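Student project report
Search and rescue in the low marsh: how missing-person callouts are handled around Kultedden
Submitted 13 November 2020

1. Background

Kultedden is a village at the edge of a reed marsh, on the north bank of the Saha. The river splits into side channels below the village and most of them have no name on the public map. People go in for fish, reeds and berries, by flat boat in summer and on foot once the ground is hard. Between the two there are weeks when neither way is safe, and this is when most of the callouts come.

The project looked at what happens between the moment somebody is reported overdue and the moment a search party leaves. It did not look at medical treatment or at why people go into the marsh. The search itself is covered only where the records made it possible.

The question was set by the course: find one delay in a local emergency service, describe it, and say whether it could be made shorter without new money. Missing-person callouts were chosen over road accidents, as the log for them is kept in one place and could be read in full.

2. Who does what

Calls go to the duty room in Skistelari, the district town. The duty officer takes the details and rings the river station at Kultedden, which has 2 boats and one tracked vehicle. If the station cannot reach the area, the duty officer asks the region for a helicopter. That request goes through another office and has its own form.

The station is staffed in the daytime. At night there is a rota, and the person on call has to open the boathouse and fuel the boat alone until a second crew member arrives. A boat may not leave with one person on board.

3. Method

The duty room let us read its incident log for three seasons. We copied out the entries marked "overdue" or "lost", 19 in all, and left out those where the caller rang back within the hour to say the person was home. For each entry we noted the time of the call, the time the station was told, the time of departure and the place given by the caller.

We spent several days in the two places in November. The interviews were done in the duty room, at the river station and in the village, with notes taken by hand. Those we spoke to were told they would not be named. We also went along the lower path as far as the second footbridge, which was as far as the station would let us go at that time of year.
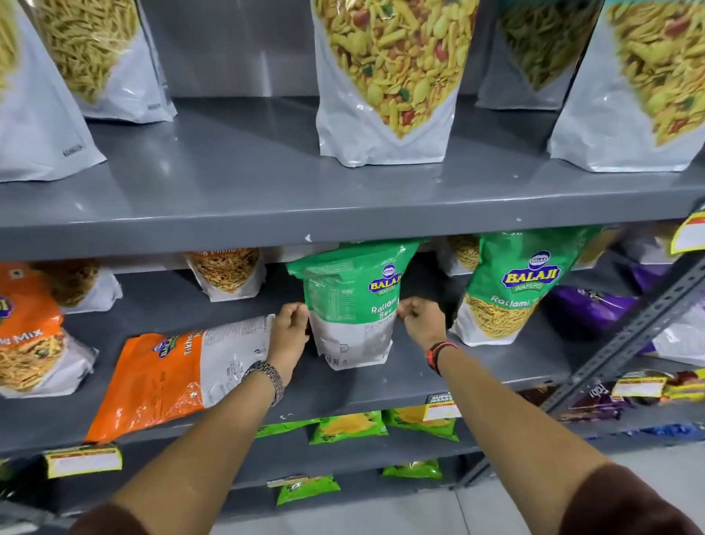 Ratlami Sev from Balaji Wafers on the middle shelf.

The times in the log are written in by hand and some are plainly rounded. Where the duty room and the station had different times for the same event we used the station's. In two cases the departure time was missing and we left the case out of that part of the work.

4. Findings

4.1 The place given by the caller

In most entries the place is a local name. These names are well known in Kultedden and hardly known in Skistelari, where the duty officers change often. One name, the Old Crossing, was used for 3 different spots in the log, one of them on the far side of the river. The officer writes down what is heard and passes it on, and the station then rings the caller again to find out what was meant. This second call is not part of any procedure. It is simply what the station does, and in the log it shows up as a gap with nothing in it.

When the caller was a relative in another town, the second call did not help much. The station then rang neighbours until it found someone who had seen the person leave or knew where their boat was normally tied.

4.2 Waiting for the second crew member

At night this was the longest step. The rota gives one name for the station and a list of people who may be rung as second crew. The list is in alphabetical order, so those who live next to the boathouse are not rung first. The copy pinned up in the station had two telephone numbers crossed out and one written over in pencil.

4.3 The helicopter form

A helicopter was asked for in only a few of the cases. The form wants coordinates, and the duty room had none, so it waited for the station to read them off a chart. In one case the form was sent back because the box for the depth of water was empty. The person walked out to the road before it was sent again.

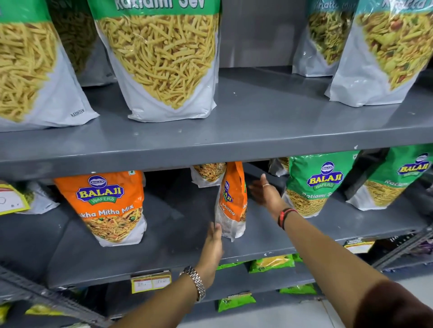 Packaged namkeen on grey metal shelving.

4.4 The map

The public map of the marsh, sheet 917, shows the main channel correctly but has the side channels as they were before the embankment was moved. The station works from its own chart, drawn over the years by its crews. The duty room has no copy. A digital map system called Dridomero was put in at Skistelari and the officers use it for road accidents, but its marsh layer is the same as the public sheet.

We compared the two over the stretch below the village. Several channels on the sheet are now closed by reeds, and the one most used by fishermen is missing from it.

5. Discussion

The delay at the start of a search comes mainly from finding out where to go and finding a second person for the boat. The distance between Skistelari and the village matters very little, as everything at this stage is done by telephone.

The log cannot show whether shorter times would have changed how a case ended. All the people in the entries we used were found, and some got home by themselves before the boat reached them. The number of cases is small and a single bad night changes the averages a good deal, so we have not given any.

Crews at the station thought the reporting rule was a bigger matter than anything in our list. Many families wait until morning before they ring.

6. Suggestions
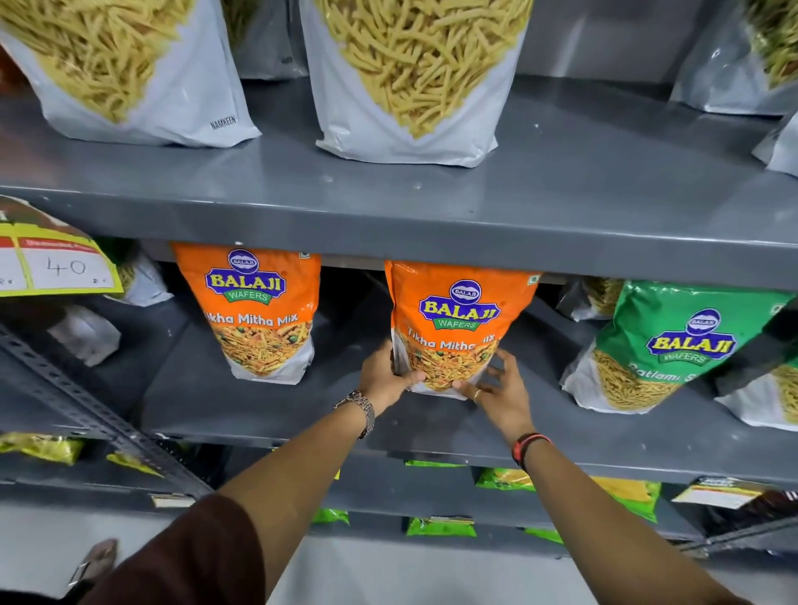

Page 14

The station's chart should be copied and kept in the duty room, with the local names written on it. Where a name has more than one meaning, the officer should ask which side of the river is meant and what can be seen from there.

The second crew list should be ordered by distance from the boathouse and checked at the start of each season.

The coordinates for the usual landing places could be filled in beforehand on a set of helicopter forms. The regional office told us by letter that it has no objection, provided the form itself is not altered.

The marsh layer in Dridomero needs redrawing, but that is work for the district and would cost money, so it falls outside the question we were set.

7. Limits of the work

We read one log from one district. Cases that were settled inside the village without a call to Skistelari are not in it, and everyone we asked said there are such cases every year. Interviews were short and two were stopped by callouts. The chart was seen at the station but could not be photographed, and our comparison with sheet 917 rests on tracings.

Appendix A: headings used when copying the log
Appendix B: interview questions
Appendix C: tracings of the lower channels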